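Nindada wrist-camera set, README

Hi, I'm Ornella. I put this set together to test one idea: can a policy learn to pick a named item out of a small group using only the wrist view? There are 300 episodes in here, and I trained on 200 of them – the rest are for testing, so please keep them apart! 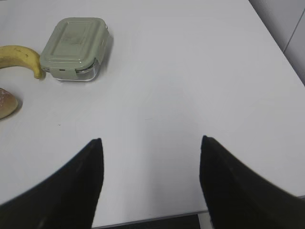
The start pose changes every time, so the first move is often sideways. My baseline did fine with that after I cut the action chunks down to 7 steps (longer ones overshot a lot). I ran 3 seeds, and the configs are in the Korel folder.

Labels were redone in May.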